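Report on a Visit to the Okholm Centre for Social Thought

In September, members of the Trernwood Reading Group in Political Theory attended the public day at the Okholm Centre, at the invitation of its programme on labour and automation. The delegation numbered 27. The visit formed part of the group's continuing study of post-work theory and its critics.

The morning session was given over to the Yin Lectures, of which the Centre now holds 46 in typescript. Discussion centred on whether the demand for a shorter working week can still organise a collective politics, or whether it has been absorbed into the language of management. Several members questioned the lecturer's reading of the Grundrisse, and the exchange continued well past noon.

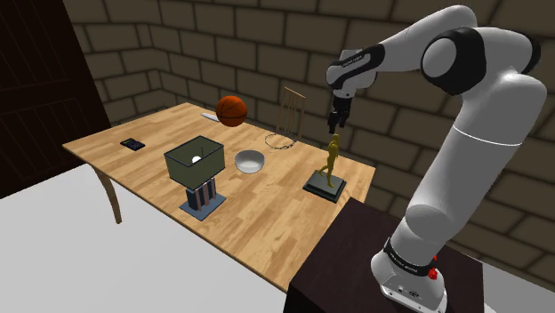

Simulated robot arm and wooden table.

The afternoon was spent in the Truretti Archive, which houses around 2,000 pamphlets and journals from the autonomist and council communist traditions. The catalogue lists 234 titles in translation. Members noted that the holdings on domestic labour are considerably stronger than those on logistics.

Photocopying is permitted on written application. The group has requested access to the uncatalogued correspondence, and a reading list drawn from the visit will be circulated to members before the next meeting at Trernwood.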